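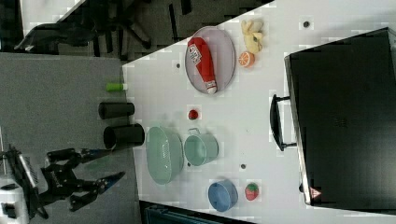
## Melamine plates: pale patches that won't wash off

**Kristine Estrella**, June 9, 2020

I look after the crockery for a playgroup hall in Wirkudstead. We have 186 melamine plates, all bought from Catacutan in one order. After a term of heavy use many have a dull, chalky patch in the middle. Washing-up liquid does nothing and bicarbonate paste made one plate worse. They go through a commercial dishwasher on the hot cycle. Is this limescale, detergent residue or damage to the surface? I would like to know before I pay for replacements.

**Rowena Policarpio**

Test one plate first. Lay kitchen paper soaked in white vinegar over half of the patch, leave it for ten minutes, rinse and dry. If that half is clearer, you have limescale. Check the salt level and the hardness setting on the machine, then run an empty descaling cycle.

If both halves look the same once dry, the glaze has been etched. Melamine is hard but it does not like strong alkaline detergent, high heat or abrasives, and bicarbonate paste is mildly abrasive. Etching cannot be reversed. A dull plate is usable, but it will stain more readily – tomato and turmeric especially. Throw out any that are cracked, crazed or chipped through to the core.

Look on the underside for a maximum wash temperature too. Some melamine is only rated for the top rack of a household machine. And keep it out of the microwave.

**munari_519**

had this with bowls, it was the tablets. Changed to Codomness powder and the new ones have been fine. old ones stayed dull

**Kristine Estrella**

Vinegar made no difference on 3 plates, so etched it is. The underside says 70 degrees and our final rinse is set at 82. I have asked the engineer whether it can be turned down.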